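Chapter 7
When the Grip Fails: Dropped and Trapped Loads

In May a two-arm cell at the Prenside works stopped in the middle of a shift. One arm had been passing a coiled cable to the other. The first gripper opened before the second had closed, the coil fell, and its free end caught under a moving joint. The arm kept pulling for almost 7 seconds before the drive tripped. The connector was torn off and a wrist bearing had to be replaced. Jonas Wieser, the operator, had reached in to free the cable and pulled his hand back when the arm jerked. He was not hurt.

The fault log showed code 1463, "grip confirmed", from both arms at the same moment. Only one of them was holding anything. The second gripper had closed on its own fingertips, and the controller had taken a closed gripper to mean a full one.

This chapter deals with faults of that kind. They are common wherever a load is passed between machines, and they are often put down to the wrong cause. At Prenside the first report blamed the cable. Renji Sakai and Roswitha Plattner, who wrote the second, found that the handover position had been changed by hand after a service visit and never checked against the drawing.

By the end of the chapter you should be able to:
read a fault log in time order and mark the first abnormal entry
tell a closed gripper from a loaded one
state when a person may enter the cell, and who gives permission
write a short fault report that another fitter can use

7.1 Why handovers go wrong

During a handover there is a short period when both arms share the load.

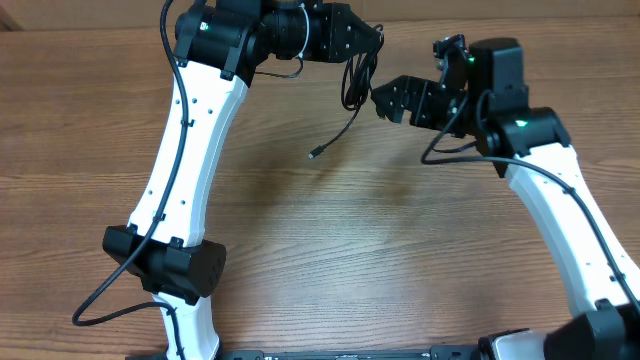

If the first gripper lets go too early, the load drops. If it lets go too late, the two arms pull against each other. Soft loads such as cable and hose make matters worse, as they change shape between one cycle and the next, and a position that suits a stiff part may miss a loop altogether.

Stopping the arms does not make the cell safe. A stopped arm may still be under tension from a trapped load, and it can move when the load is cut or pulled free. Isolate the supply, lock it off and support the arm before touching anything. Section 7.2 sets out the steps in order.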